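Garment check, zips and fastenings - Clandness sorting room
Checked by: Huệ Diệp
Month: April
Bag 263, children's and sports tops

1. Table surface clean. PARTLY. A few dark specks on the white top. The Sidosdale sheet says "wipe before each item". I doubt it gets done before each bag.

2. Care label present and readable. NOT CHECKED. Couldn't get to it with the top bunched up. Please don't tick this one on trust, as was done for the last 12.

3. Zip pull attached. YES. Metal pull with a ring end. Gethin's guide counts a ring pull as a snag risk on children's sizes, and I have yet to see anyone measure one.

4. Zip runs full length without catching. OPEN. I want it run three times, up and down, with the fabric flat. Once is luck.

5. Loose trim, cuffs and bands. OPEN. See comments.

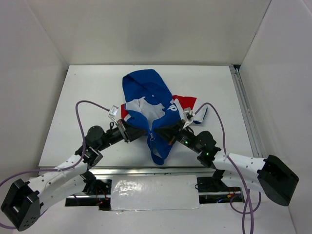
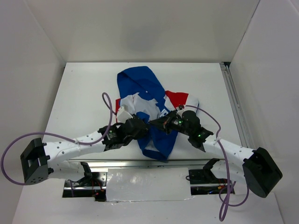

Item 5, both views: blue, white and red top, still crumpled on the table.

Comments
The guide says to lay the garment flat before looking at the fastening. With this one in a heap, I can't say anything about the seams, and neither can anybody else. The folds also hide part of the print, so cracking or peeling is a blank for now.

Dotach claim their zips last 2000 pulls. Fine, but we don't know that this is one of theirs, and a claim on a leaflet is no reason to skip item 4.

Almost every sheet I get back has "OK" written down the whole column. I'd sooner have a blank - at least I know where I am with a blank.

Action: flatten, redo 2, 4 and 5, wipe table first.
Result: HOLD, not passed
Recheck: H.D.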